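Half Square Triangles and a Very Blue Quilt
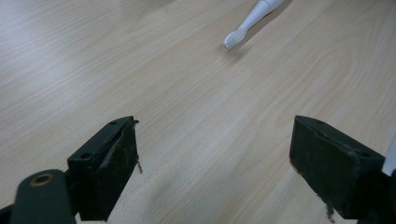 I have finally started the Wendier quilt! If you've been reading for a while you know I bought this pattern way back in January and then got distracted by two baby quilts and a table runner. It's an ocean sort of design, all half square triangles, and the blues shift from nearly white at the top to a deep inky navy at the bottom. I wanted the top row to be barely there, just a whisper of color, and I had an awful time finding it. Everything I pulled was either too gray or too minty. What I was after was the color of toothbrush bristles, that pale whitish gray that lets a little light through, and I found it in a Clovero solid called Azimi. It's perfect! I ordered two yards and then went back for another one the same night.

The quilt takes 400 half square triangles, which sounds like a lot because it is a lot. I'm making them eight at a time, with two big squares right sides together, lines drawn corner to corner both ways, and a quarter inch seam on each side of the lines. Then you cut it all apart and there they are. I cut my squares a little bigger than the pattern says and trim every single one down afterward. It's slow (I know some of you hate trimming) but my points have never matched this well, so I'm sticking with it.

Pressing has been the part I keep changing my mind about. I started out pressing to the dark side like I always do, but with that pale fabric on top I got a bulky little lump wherever the points met. So now I'm pressing the seams open - more fiddly, and I've burned my fingertips twice, but the blocks lie so much flatter. The first 20 blocks were already pressed the old way and I'm leaving them alone. They're going in the navy rows at the bottom.

For the quilting I'm going back and forth between wavy lines with my walking foot and sending it out to Flurnley for an all-over swirl. They did my star quilt last year and I still pet it every time I walk by the couch. Wavy lines would be cheaper, and I do love doing them on a smaller quilt, but this one is going to be queen size and my machine has a pretty small throat.

Next up is laying out the top three rows on the bedroom floor, and I still need to pick a backing. I'm leaning toward a big cheerful yellow floral. With all that blue, I think it would be so much fun!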